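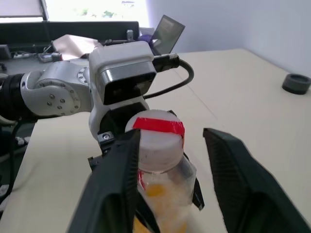 November, just after lunch

Settled in for a proper go at the bottle with the Gurkitz fingers today, having promised Huw I'd do it before touching the Trorkent pair again. He has been very patient with me about this, bless him, and I do want to give both sets a fair hearing.

Gurkitz, first round: 8 runs, same approach each time, arm on the slow profile. Five good lifts. The other three all went the same way, left finger touching early and nudging the bottle round before the right one arrived (I am fairly sure my centring is off by a few millimetres, so let's not blame the fingers yet!).

The clear plastic is a nuisance for the wrist camera, as we rather expected. The red tape on the cap gives it something solid to look for, and I've told the Costigan controller to work down from there and forget about finding the body. Much happier. Depth still wanders by up to 8 mm on the crinkly part.

Closing count is set at 2,112 for now, which feels firm without squashing anything. Huw Samuel thinks it could come down a touch and he is usually right about these things, so I'll try it lower tomorrow.

Still to do: redo the centring, swap to the Trorkent fingers and repeat the lot, and ring Cedwood about the spare pads, which I keep forgetting.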